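Stop tuning your grasp planner against a pretty simulator

Posted May 18, 2022 by Yeison Arango

Quick one, writing this between runs. Been meaning to get it down since the last planning review and I keep having the same argument in hallways, so now there's a link.

My position: most of the time we spend making simulated manipulation look nicer should go into the boring middle layer. The part between "perception says there's a thing" and "the arm moves." State handling. Timeouts. What the planner does when the pose it was given is 73 milliseconds old and the thing has shifted. Nobody puts that on a slide.

Some background. Our stack is three pieces. Broma does perception, spits out object poses and a confidence. Noh is the planner. Skadham is the tooling around both, meaning the logger, the replay viewer, the config mess, the scripts everyone has copied into their home directory and edited. I own Noh, mostly. I also own more of Skadham than I ever agreed to.

Last August we did a big batch in sim. 3134 grasp attempts, mixed objects, random placement, random lighting. Went through every failure by log and not by video, which took forever. I wanted to know which module to blame. Everybody in the room had a guess and the guesses lined up pretty well with who wrote what.

1875 of the attempts failed. Yes, bad number, we had the difficulty turned way up on purpose. And what came out of the logs was a pile of stuff that had nothing to do with rendering. Stale transforms. Planner picks a grasp, collision checker vetoes it, planner picks the same grasp again because the veto never got written back to the candidate list. Approach vector fine, retreat vector straight through the neighbor object. One config where the finger width was in centimeters. One! Out of the whole fleet of configs, and it got loaded whenever someone ran from the wrong directory.

You don't fix any of that with softer shadows.

I know the counterargument, I've made it myself. Perception has to transfer. If Broma only ever sees flat gray tables it will fall over the first time it meets a real bench near a window. Fair. I'm not against textures or lighting variation, we use both and they help. Hard shadows in particular are worth having, ugly ones even, because they break up the table and give the segmenter something to be wrong about. Cheap to turn on. Leave them on.

What I'm against is the next step, where somebody has a free month and it goes to reflections. Or to a nicer wood. Meanwhile the planner has 20 tunable weights and I can tell you what maybe half of them do.

And the weights thing is the real problem. Here's how it goes. You tune in sim until the pass rate looks good. The weights are now soaking up whatever is weird about your sim — friction model, contact solver, the time step. You move to hardware, it drops, and the reflex is to say the sim wasn't realistic enough. So you make the sim prettier, and you tune again. I've done this loop twice at Pramitz and once at my job before and I'm not proud of it.

A better reflex is asking why the planner needed that many weights. In Noh, a bunch of them were patches over missing logic. There was a penalty for grasping near clutter. Sounds reasonable. It existed because the retreat path wasn't being checked against anything that moved into view after the grasp was chosen. Somebody (me) saw the arm bumping into neighbors and added a cost term so it would prefer lonely objects. Pass rate went up, ticket closed. The bug sat there for most of a year with a nice number on top of it.

When we finally checked the retreat properly, the clutter weight could go to zero. Nothing got worse. I stared at that for a while.

The replay viewer is where I'd put the next month if it were up to me. Right now you get the gripper view and a separate text log, and you line them up by hand by timestamp. So people look at the picture, decide the grasp is good and move on. This sort of frame, tall object between the fingers, everything else crowded in behind:

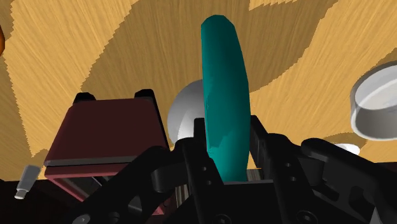 Gripper view in sim, teal object between the fingers, ball and red box behind.

As a picture, great. Tells me nearly nothing. I can't see which candidate this was, or how many got thrown out ahead of it. Can't see the age of the pose. Can't see if the planner thinks that white ball is in the way of the retreat or if it even has the ball in its world model at all. All of that is in the log, and it should be drawn right on top. Candidate number, pose age, the swept path as a dumb wireframe. Ugly is fine. I'd trade every shader we have for it.

Same goes for the planner's reasons. Noh returns a grasp and a score, a single float. When it's wrong you get a wrong float. It should return the terms seperately, and the vetoes, with names on them, in the same message, always, not behind a debug flag. People say that's a bandwidth problem. It is a few hundred bytes per plan, come on.

Things I'd ask for, if anyone with budget is reading:

Freeze the renderer for a while. Bug fixes only.
Delete one weight for every one you add. If you can't delete one, write down why.
Replay tests on saved failures before any new batch. We have the failures, they're sitting on disk.
Units in the config keys. finger_width_mm. Please.
A pose with no timestamp gets rejected, loudly.

Will some of this turn out to be wrong for your setup? Probably. If you're doing end-to-end learned control, there's no candidate list to look at and you'll care about pixels a lot more than I do. Different problem and I don't have a strong view on it. But if you've got a planner with a cost function in the middle, go look at your weights and see how many of them you can explain out loud to a new hire.

Comments are open, I'll get to them slowly, have a replay job running and it's on the machine I use for email. If anyone has a clean way to log vetoes without locking the collision checker thread, tell me, ours is embarassing.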